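Search this site... Go

Arms on the packing bench: where we are
2021-06-30

The two robot arms at the Menia site have now been on the packing bench for eight weeks, and several people at Nilis and Dauda have asked what it means for them. Bimla Malhotra, who runs the bench, has kept a list of what has changed.

The arms are learning to handle the cups and lidded tubs. Staff still set the work out, check it and stop the arm when a grip goes wrong -- there is a button for that, and you do not need permission to use it.

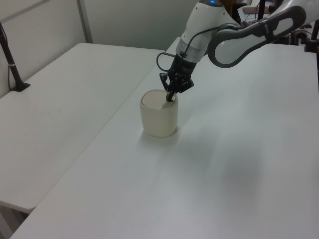

Shifts stay as they are until September. After that, two bench posts move to checking and set-up, on the same grade. Rekha Tyagi has asked for names and will see everyone who puts theirs forward. Training is in work time.

Not everyone is happy. The most common complaint is that the arms are slow, and that waiting for one is more tiring than doing the job by hand. Bimla agrees and has asked for shorter turns, with a swap at each tea break. Almost 209 comments have come in through Grukivlow so far and they are being read.
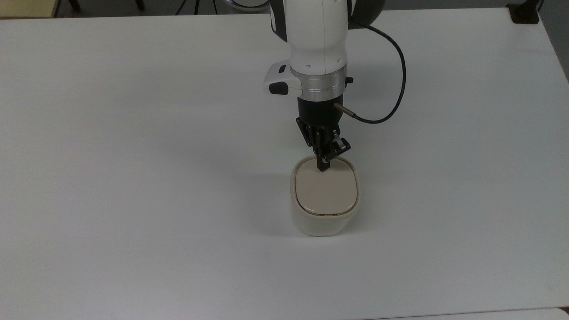 Gripper on the lid of a food container at the bench.

Questions about the new posts go to Rekha, in person or on Grukivlow.

4 comments | 2 shares

Contact us | © 2021 Menia Staff News | Back to top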